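Anyone else's shelves bowing in the middle?

trumton_tel
Joined September 2023
Posts: 22

Hi all, first proper post. We've got a long run of shelves in the back room and the one with all my cookbooks on has started to sag. I noticed when a marble my grandson left up there kept ending up in the same spot! Do I flip the board over or is that just putting it off? The shelf is 838 mm between supports and 16 mm thick, if that helps.

mrs_peg
Posts: 2

Flip it. We flipped ours every December when the decorations came down and it did years like that.

Noman Tanoli
Moderator

Sorry Peg, I'm going to disagree. Flipping buys you a bit of time but the board will go the other way just the same, and cookbooks are murder (all that shiny paper). That's a long way for a thin board to go with nothing under it. I'd put an upright in the middle, or glue and screw a batten along the underside at the front. I did the batten on mine in an afternoon and you stop noticing it after a week.

For what it's worth, I keep the top compartment for light bits and the books go right down at the bottom.
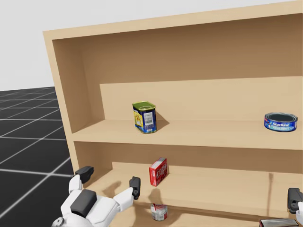

Two containers on the upper shelf, nothing heavy up there

trumton_tel

Ooh, I like it without doors. My wife wants doors, I say you only end up shoving rubbish behind them. What would you use for the batten?

Noman Tanoli
Moderator

Any straight bit of softwood. Sight along it in the shop before you pay, the ones in the Jasside yard are like bananas half the time.

chien_lodge

Not keen on battens myself, they catch your knuckles every time you pull a tall book out. Put a strip along the back wall as well as the ends and see how you get on. Mine has held up a full set of encyclopaedias since we moved to Stameck.

mrs_peg

I still say flip it. It's free!

Noman Tanoli
Moderator

The back strip is a fair shout, but it does nothing for the front edge and that's where you see the dip. Do both if you can be bothered. And take the books off first, Tel, and leave the board upside down overnight before you fix anything to it.

trumton_tel

Right, back strip and batten it is, and I'll flip it while I'm there to keep Peg happy. Cookbooks are all over the dining table now so I'd better get a move on. Does it matter if the screws are brass?

chien_lodge

Steel's fine, brass ones snap if you look at them funny.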